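Wednesday | Staff report

Drevdale lab puts two wrist cameras and two gripper settings through T-shirt trial

Drevdale has published first results from a bench comparison of parallel grippers and camera placements for handling clothing. The work uses a two-arm station running the Pondo controller, with a single cotton T-shirt as the test item.

Cloth remains a hard case for parallel fingers. A grip that is set too high on the fabric closes on air, and one set too low presses the fingertips into the table.
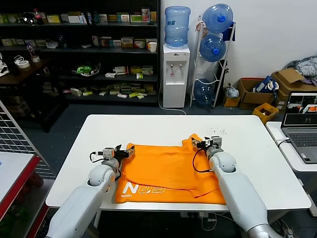
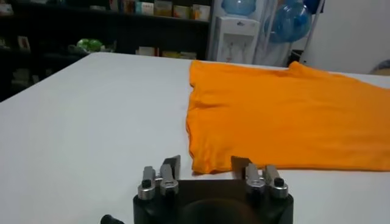 An orange T-shirt on the test table, from the head camera (first) and from a wrist camera (second).

The lab ran 120 grasp attempts under each of 2 closing-force settings. Every attempt was logged with the head view alone and then replayed with the wrist views added, so that the controller's choice of grasp point could be compared on the same shirt position. The full log holds 3000 joint and gripper records per arm for each block of attempts.

According to the published notes, the lower force setting let the shirt slip more often at the hem, while the higher setting tended to pick up a double layer at the shoulder. Adding the wrist cameras moved the chosen grasp point closer to the fabric edge in most replays – the head view loses that edge when an arm passes over it. The notes give no overall success rate.

Cable routing at the wrist is listed as an open problem. Slack is needed for full rotation of the last joint, but too much of it can drag on the fabric. A shorter harness from Prirham is due to be fitted in September.

The same sequence will then be repeated with a second fingertip made by Sheehan, which has a softer contact pad. Force settings, table height and camera mounts will stay unchanged. Drevdale said towels and long-sleeved shirts would follow only after the fingertip runs are complete.

The grasp logs are filed under test record 1807 and can be requested from the lab. Video is not included.

This site uses cookies to measure traffic. Accept | Manage settings

Related items
Pondo controller update changes gripper timeout
Prirham lists new wrist harness lengths
Fingertip pads for thin fabric: Sheehan data sheet revised
Calibrating a head camera against two arms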